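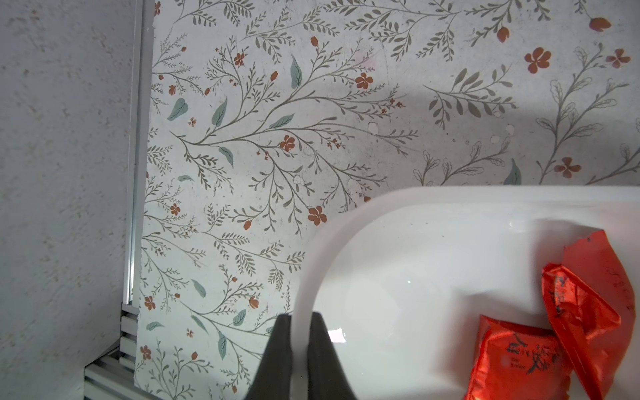
A snack packet and a crumpled wrapper in a big white bowl.

Why do some calendars follow the moon?

Look up tonight. Is the moon fat or skinny? Lots of Buddhist families want to know, and it's not just for fun.

The moon goes from new to full and back to new in a bit over 29 days. That's one moon month. 12 of those don't quite fill a year – they come up about 11 days short. So a moon calendar slips. Some places pop in an extra month every few years to fix it.

OK so what's it for? Special days. In many Buddhist countries the full moon is a day to visit the temple, sit quietly, listen to teachings, maybe bring food for the monks and nuns. Some people skip dinner. New moon too, in lots of places.

The biggest one is Vesak. It remembers the Buddha – his birth, and for many people the day he woke up to the truth and the day he died as well. Usually a full moon in May, sometimes June. Not the same date everywhere! Different countrys, different calendars.

Words to know
Lunar: to do with the moon.
Monk or nun: a person who gives their life to the teachings.
Vesak: say it VEH-sack.

Try it
Draw the moon every night for a month. Cloudy? Leave a blank box, carry on. Themba Xaba's class in Bendham did it in June and taped thier drawings along the hall. Start any night you like. Then find the full one and write the date under it.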